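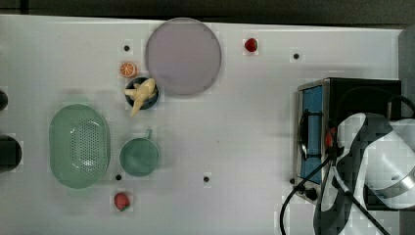
Revised bench rules for kitchen-task cells

The second edition of the Trandisari bench rules applies to all tabletop manipulation cells from March. It replaces the note circulated by Collville last year and covers layout, cabling and the use of powered appliances. The main changes are set out below.

Appliances. A toaster oven or similar unit must be fixed or blocked so that it cannot slide when the arm pulls on the door. The door is to be opened by the arm at no more than 30 mm per second during first trials. Heating elements stay disconnected unless the test plan calls for heat and an operator is within reach of the stop button.

Cables. Appliance and arm cables may share one side of the table. They must not cross the area where items are picked or placed. Slack is to be checked with the arm at full reach and again with the appliance door fully open.

Layout. Every run starts from a recorded layout. Dishes, mugs and food pieces are logged by type and position, including pieces left outside a dish on purpose. Where an item overhangs a bowl, the log states which side. Mounting holes in the table top may be used as reference points but must not be covered by small items.

Food pieces. Real and replica food may not be mixed in one run. Sites using real food must clean the gripper between runs.

Of the 619 run logs reviewed by Ní Chonaill for this edition, 8 were rejected for missing layout records. Logs made under the first edition remain valid.

The full text is filed as Nastico document 940. Comments on section 4 (appliances) should reach the editors before the end of May.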